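Tirkville Toy Library: Frequently Asked Questions
Last updated 2022-08-28

Who may join?
Membership is open to any household in Tirkville or Ledport with a child under the age of 12. Proof of address is required at registration.

How many items may be borrowed at one time?
Each household may borrow two items and one puzzle. Puzzles are not counted toward the limit for licensed child care providers.

How long is the loan period?
Loans are issued for two weeks and may be renewed once by telephone or in person, unless another member has placed a hold.

Is there a late fee?
No daily fee is charged. Borrowing is suspended when an item is more than 7 days overdue and resumes on its return.

How should small toys be returned?
Small toys should be returned together, in the bag provided at checkout. Please remove food wrappers and any items that are not part of the loan.
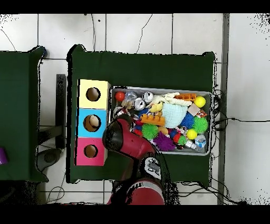
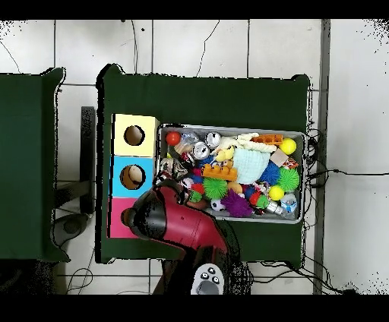

Small toys in a metal tray, beside three stacked boxes.

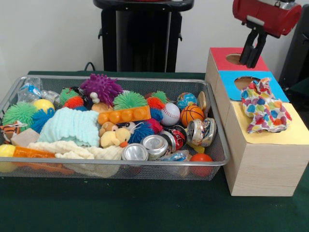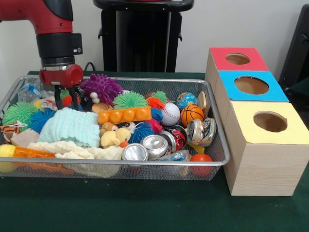 What happens if a piece is lost?
Please report missing pieces at the desk. Members are asked to pay for a replacement only when the item can no longer be used without the missing part.

Are donations accepted?
Clean toys in working order are accepted during opening hours. Stuffed animals, car seats and cribs cannot be accepted. The collection now holds 900 items, and large donations should be arranged in advance with Marcus Villanueva, Collections Manager.

Is the library open all year?
The library closes for inventory in February. Items due during the closure may be returned on the first day of reopening.

Whom should I contact about group memberships?
Schools and child care centers should write to Chang-ho Kwak, Membership Office, Noh Building, Tirkville.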